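**Zumance two-arm station: what it will and won't do in a kitchen or shop**

The Zumance is a fixed two-arm station with a multi-fingered hand on each arm. We sell and rent it to labs, small packing shops and care homes that want to try out handling work. The question we get most often is whether it can do chores yet. The short answer is a few of them, slowly, with a person in the room.

**Handling bottles and containers**

Holding a drink bottle takes two things at once: fingers that close far enough around the body, and enough support from below that the bottle doesn't slide. With one hand the station manages this on stiff containers. Soft plastic gives way under the fingertips, so the standard bottle program uses both hands, one around the body and one underneath.
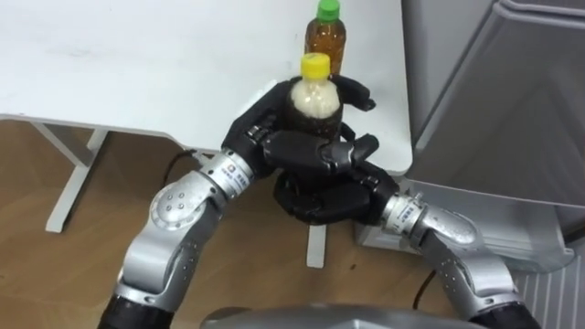
*Two-hand hold on a yellow-capped bottle at a white table.*

The two-hand hold is slower to set up, and the fingers need room to close without catching on each other. Leave clear space in front of the table edge and keep neighboring bottles back from it. Unscrewing caps is not part of the standard program. Customers have asked for it since October and it is still in testing.

**Chores by readiness**

| Task | Status |
|---|---|
| Moving closed bottles between table and bin | Supplied |
| Sorting rigid packs by size | Supplied |
| Wiping a flat table | Supplied, needs the Plisau cloth holder |
| Opening screw caps | In testing |
| Pouring | Not offered |
| Folding laundry | Not offered |
| Washing dishes | Not offered |

"Supplied" means we install it, show your staff how to run it and fix it if it stops working. It doesn't mean it keeps up with a person. A worker who is used to the job will clear a table well before the station does. Shops that get use out of it tend to run it on small batches between other jobs.

**What's included**

- Two arms with hands, on a fixed base
- Control computer with Cukemix task software
- Emergency stop button on a 6-meter cable
- Five spare fingertip covers
- Setup visit and one day of training

The table is not included. Any level table will do if it is bolted down or too heavy to shift. Route cables away from where people walk.

**Rental and service**

Rental is $2,955 a month with a minimum of 60 days. Service visits are handled by Özkan, our repair partner, and are covered by the rental. Purchase prices depend on the hands you choose — ask for a quote.

Before you order, send us a list of the items you want handled, with weights and a photo of each. Tegwen Lloyd in applications goes through every list and will tell you which items we can take on. Wet glass, thin cups and open containers are usually declined.

Page updated January 3, 2025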